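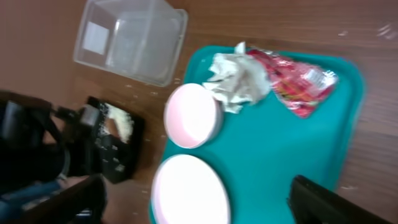 Lunch club moves to Lewis Hall from September

Those of you who come along regularly will have heard the rumours by now, so it is a pleasure to be able to put it in writing at last. The Uvbridge lunch club is moving out of the old chapel room and into Lewis Hall on Iderska Lane, and the first lunch there will be in September. We have been in the chapel room for 18 years, which is a good long time to put up with one oven and a tap that has to be turned off with a tea towel, and although I know a few of you are sad to be leaving (I am a little bit sad myself, having peeled a great many potatoes at that window) I do think you will like the new place once you have had a look round.

The kitchen at Lewis Hall is a proper one. It has 2 ovens and a long hatch opening straight on to the dining room, so the cooks can see how the queue is getting on and shout if the gravy is running low. The dining room gets the sun from late morning and there are blinds for anyone who doesn't want it in their eyes. The loos are on the same level as everything else, with no step at the door, and there is a rail all the way along the corridor.

Doors will open at half past eleven and lunch will be served from noon, the same as now. We finish at two, or whenever the last pot of tea has been emptied, though the hall has a dance class coming in afterwards and we have promised to be clear in good time for them. The price is staying at £3 for two courses and a hot drink. Do please bring change if you can, as the tin always seems to be full of notes by the time the second person has paid.

Getting there is easy enough from most parts of town. The number 8 bus stops at the bottom of Iderska Lane and it is a short, flat walk from there – turn left at the postbox and carry on past the allotments. If you come by car, the hall has its own spaces at the back, and there is more room in the Parkov Street car park, which is free over lunchtime. The minibus will carry on collecting people from home just as it does now. If you are on the minibus list already you needn't do a thing, and if you would like to be added to it, have a word at the serving table before the end of the summer.

The menu for the first few weeks is still being argued over in the friendliest possible way. There will certainly be a chicken pie, and a cheese and leek one for those who don't eat meat, and there has been strong support for bringing back the plum crumble that went down so well last autumn. If anybody has a tree with more plums on it than they know what to do with, we would be very glad of them! Stoned and frozen is ideal but we will happily take them in a carrier bag.

We could also do with a few more hands for the move itself, mostly for wrapping crockery and carrying boxes, and for somebody with a van who doesn't mind being paid in cake. There is a sheet on the noticeboard by the coats where you can put your name down for a morning or an afternoon. The last lunch in the chapel room will be a cold one, ham and salad and new potatoes, as the oven will have been disconnected by then, and there will be sherry trifle to follow.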